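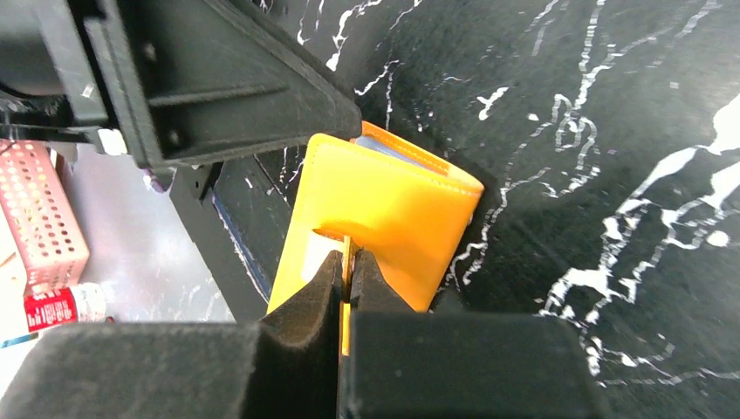 Minutes of the operations meeting of Gresness Pest Services, held 2/19/23 in the break room at the main office. The meeting dealt mostly with bed bug work: the prep sheet, the heat jobs at the Tipoki apartments, callbacks, and the follow-up inspection schedule. Before the first item there was a short talk about small personal belongings, which the current prep sheet hardly mentions. A yellow-orange leather wallet with stitching along its top edge was used as the case in point. It has a fold and a stitched seam, and a customer who has bagged every shirt in the house will still carry something like it in and out of a treated room without a thought. It was agreed to take this up under the prep sheet.

Present: Mereana Sutcliffe (chair), the scheduling lead, the north and south route supervisors, the heat crew lead, the office manager, and the trainee inspector. Apologies were received from the commercial accounts manager, who sent written notes on Tipoki.

Minutes of the December meeting

The minutes were approved with one correction. The item on vehicle keys should have said that spares are kept with the office manager and not in the supply cage. The south route supervisor asked that the corrected copy replace the one pinned up by the time clock.

Matters arising

The replacement vacuum for the heat crew has arrived and is in use. The hose does not fit the old crevice tools. The office manager will order adapters. Until they come in, the crew should carry the old vacuum as well.

The question of boot covers was left open in December. Technicians have been buying their own and turning in receipts. The chair would like one kind ordered in bulk. The north supervisor said the thin ones tear on stairs and asked for the heavier kind. Agreed. Anyone with unclaimed receipts should get them in by the end of the month.

Prep sheet for bed bug customers

The scheduling lead reported that most delays at the start of a job come from rooms that are not ready. Customers say they did not understand the sheet, or they were given it by a landlord and never got the second page. She has gone through the office copies and found two versions in circulation, one of which still tells people to strip the beds and leave the linens in the hallway. That version is to be thrown out. Linens go straight into sealed bags and then to the dryer.

There was discussion of how much a customer should be asked to do. The south supervisor felt the sheet asks too much of older customers and people living alone, and that they end up moving infested items into clean rooms. The heat crew lead agreed and would rather find a cluttered room than one where everything has been shifted to the living room the night before. The chair said the sheet should make this plain in the first lines: do not move furniture or belongings to another room.

On small belongings, the group agreed to add a section covering purses, wallets, backpacks, laptop bags, and shoes. Customers are to empty them, look along the seams and folds with a flashlight, and leave them out for the technician to check. The trainee inspector asked whether leather goods could go through a heat treatment. The crew lead said he would not promise a customer that leather will come out unchanged, and his practice is to inspect by hand and vacuum the seams. The sheet will say that leather should be set aside and pointed out to the crew. It will not give advice on cleaning products.

The list of things to remove before heat was read through. Candles, crayons, lipstick, aerosol cans, lighters, medicines, houseplants, and pets are on it already. Vinyl records and musical instruments are to be added. The north supervisor asked for oil paintings as well. Agreed.

The sheet will be kept to one page, front and back, in larger type. Scheduling will read the main points to the customer over the phone when the appointment is confirmed. The office manager raised the matter of a Spanish copy. The present one was done by a former employee and does not match either English version. A paid translation will be obtained once the English text is settled.

Action: scheduling lead to circulate a draft. Comments back to her in writing, please, and not by text message.

Tipoki apartments

The chair read the commercial accounts manager's notes. Tipoki has over 200 units. The contract covers inspection of any unit reported by a tenant, and of the units next to, above, and below it. The property manager has been slow to give notice to the neighboring tenants, and crews have twice been turned away at the door. The building wants to know if we will accept a master key and go in without anyone home.

The heat crew lead was against this. The route supervisors thought it could work if building staff came along and stayed. After discussion it was agreed that no technician enters an occupied unit alone with a master key. Building staff must open the door and remain, and the written notice must be in our hands before the truck leaves. The accounts manager is to put this to the property manager and get an answer in writing.

Six units are waiting for heat. Four can be scheduled now. The others have tenants who have asked for more time to prepare, and one of them uses oxygen equipment. That job is on hold until the tenant's equipment supplier has been spoken to. The crew lead wants this noted on the job ticket in capital letters.

There was a complaint from a ground floor tenant about cables run through a window during a treatment. The crew lead explained that the unit did not have the circuits to run the heaters and power was brought from the truck. He accepted that the tenant should have been told ahead of time. Scheduling will add a line to the confirmation call.

[This site uses cookies to improve your experience. By continuing to browse you agree to our use of cookies. Accept | Manage settings]

Follow-up inspections and callbacks

The north supervisor went through the callback log. A good share of the callbacks come from customers who see dead bugs after treatment and take them for live ones. Others come from homes where a bed frame was not taken apart. He asked that the inspection form have a box for the headboard and a box for the underside of the frame, to be checked separately. Agreed.

Interceptor cups under the bed legs were discussed again. Some technicians leave them and some do not. The chair said they are included in the price and should be left every time, along with the card that tells the customer how to read them. The trainee inspector has found cups full of dust and lint at follow-up visits, and it was suggested that the card say how to wipe them out. The office manager will change the wording at the next printing.

On timing, the follow-up visit has been drifting later than the two weeks stated in the service agreement. Scheduling will book it on the same call as the treatment itself. If the customer cancels, the cancellation goes on the ticket with the reason given.

Kindine

The office has been trying out Kindine for job tickets and photos. Reports were mixed. The south supervisor likes having the unit history on the phone. The heat crew finds it slow in basements and has been writing temperatures on paper and entering them later. The chair does not object to paper as long as the sheet is scanned and attached the same day. A decision on keeping the program will be made at the next meeting. Technicians were reminded that photos taken in a customer's home should show the evidence and no mail, family pictures, or prescriptions.

Supplies

Gernine mattress covers are on back order in queen size. Substitutes may be used if they have a zipper that locks. Take the covers out of the package and check the zipper before handing them over. The south route is low on sealable bags and may draw from the heat crew's stock.

Training

The trainee inspector has completed his ride-alongs on the north route and will move to the south route next. He will sit in on tenant meetings but will not lead them yet.

Other business

The parking spot nearest the loading door is for the heat truck. Please do not leave route vehicles in it overnight.

The next meeting will be called by Mereana Sutcliffe once the draft prep sheet has gone around. Items for the agenda should be sent to the office manager.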